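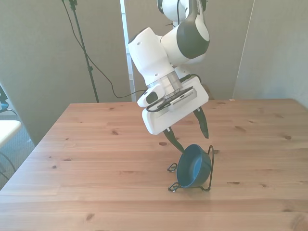

New on Brikitz: Felicja Kozłowski Trio, "Nambiar"

The trio's second album runs 63 minutes over 14 tracks, recorded in June with no overdubs. Kozłowski plays piano; Manikandan Unnithan is on upright bass. Most tunes follow a 32-bar form, though "Jitine" moves to seven-four after the bass solo — the drums stay in four until the last chorus. The mix favors the low end. Vinyl is limited to 3,000 copies, on sale 25 February 2021.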